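Re: [turnik-users] Grasp planner ignores the second arm

Annapurna Ramasamy wrote on Saturday:
> After the May update our planner happily finds a grasp for the right
> hand, then sits there until it times out. Left hand is parked and doing
> nothing. Logs say "no valid pair" 1,404 times. We have raised the
> timeout to 500 ms and it now fails more slowly. Is this us or Turnik?

Bit of both, I'm afraid.

The new release plans for the two arms as a pair by default, so a parked hand still gets a vote. If its pose has no entry in your hand table, every pair gets thrown out, and the log tells you so with great patience. We lost most of a week to this at Clinthorpe before anyone read the changelog, me included.

Our bench task is the apple and the little bin. Right hand on the rim, left hand open; left hand holding the apple, right hand open:

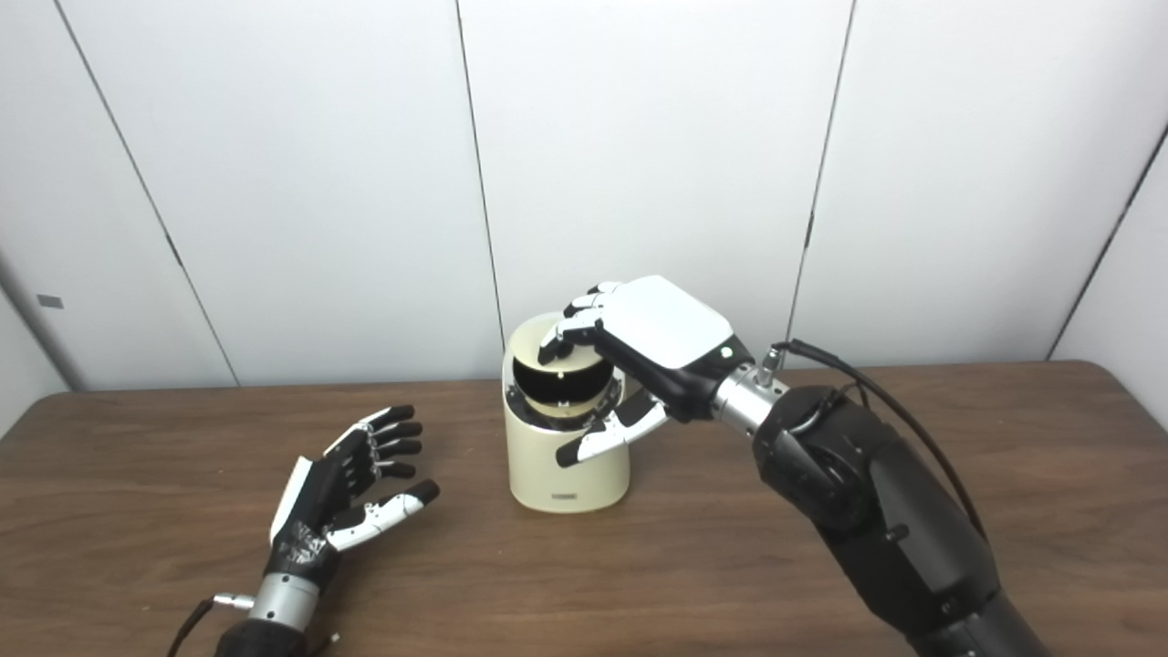
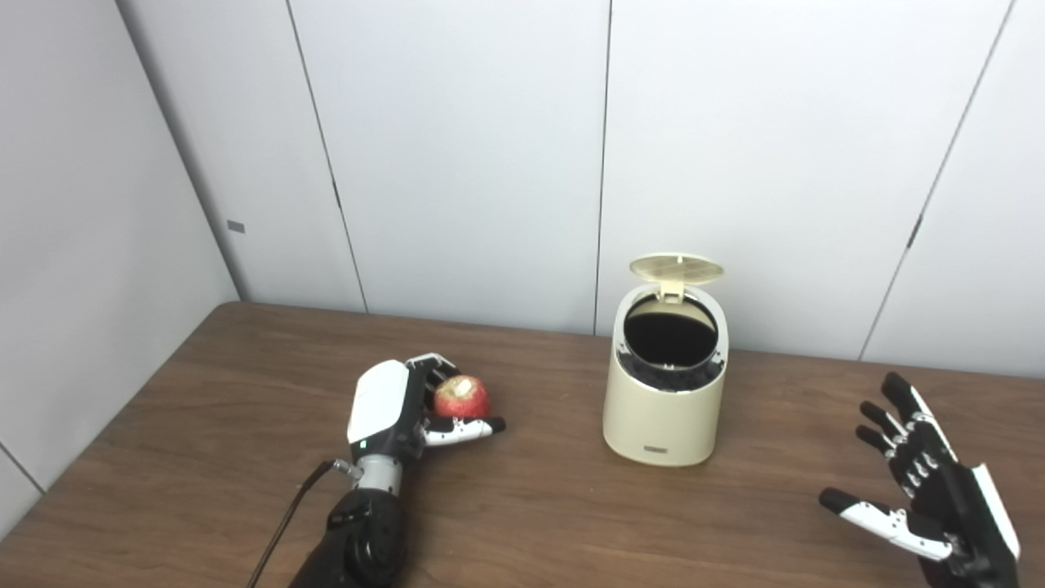

Add an "idle_open" entry for each hand and set pair_mode to "loose". The planner will then treat the idle arm as an obstacle and stop asking its opinion. Put the timeout back to 60 ms while you're in there. If it needs longer than that, something else is wrong and you'd rather know.

One warning: the Bangera hand driver swaps left and right in its config names. I reported it and was told it depends where you're standing.

If it still sulks, send me your hand table and the first page of the log. Please, only the first page.

Clallton bench list, reply below the line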